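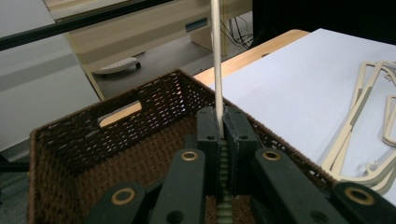
The Pallo basket in dark brown, handle cutout at the back.

I've had this one since April and I'm a bit smitten! It's a proper tight weave, close enough that pens and knitting needles don't poke through, but you still get little specks of light coming through the sides (love that). The colour reads dark brown on the walls and warmer, nearly reddish, down on the floor of it.

I paid $21, delivered, and bought a second for the hallway three weeks later. The handle hole is rounded off so it doesn't dig into your fingers, even when I've overfilled it with magazines. My old Wieser one used to shed bits all over the carpet and this hasn't dropped a thing.

Grumbles? It's a pain to dust, and it had a strong hay smell for the first 8 days or so. A lid would be nice too. Four stars from me.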